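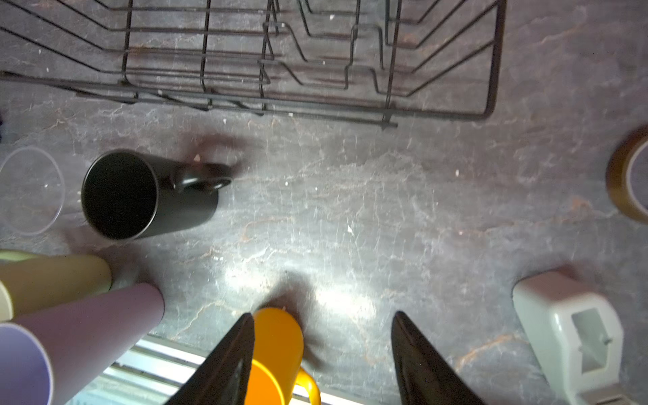

The kitchen of the Prilo community house opened again for lunches in June, and this report covers our work since the last payment. The old worktop was taken out in spring. The new one is dark grey with whitish streaks, and a black wire dish rack stands on it. We serve 32 people at one sitting, and we would like to reach 80 in a week before winter.

From the grant we have spent 600 euros on the water connection, which was done by Paulauskas. The work took 11 days, longer than was planned, as the pipe under the floor was in a worse condition than we expected. The second invoice is not yet received.

The bread comes from Menent each morning at seven. With Cendell we still discuss the price of vegetables, and their last offer is too high for our budget.

In the next period we will buy a bigger fridge and repair the back door. We ask your permission to move the unused money for printing to the fridge.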